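How to budget for a two-arm tabletop workstation

Start with the task list and leave the catalog closed. At Okthorpe we planned the Drirkness station around household handling: cups, bottles, baskets. Write down the heaviest item, the widest item and the farthest reach. Those numbers set the arm size, and the arms are the largest line in the budget.

Step 1. Price the arms as a pair. Ask for one quote that covers both arms, both grippers, controllers and cables. Separate quotes from Clandau and Pongsiri left the cables out, and we had to add 352 dollars afterward.

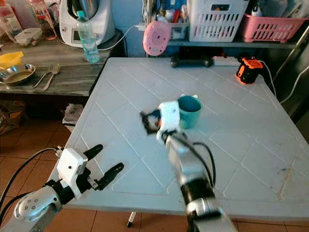

Naheed Jatoi wrote in to say that the spare finger sets should go in the first order, as a second shipment cost her team more in freight than the parts did.

Step 2. Plan the wrist cameras with the grippers. Check that the mount, the camera and the cable fit together before approving either quote. Allow 118 dollars per wrist for brackets and strain relief.

Step 3. Measure the power run. List every plug at the table and add two free outlets. Route cables outside the sweep of both arms.

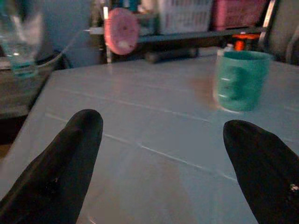 Step 4. Set aside money for wear. Finger pads, cables and cups are consumables. We hold around 50 dollars a month for them and review the amount in October.

Step 5. Add the hours. Mounting, calibration and the first safety check took us 6 working days. Enter them at your normal labor rate, on the same sheet as the hardware.

Send the sheet for approval with the quote expiration dates filled in.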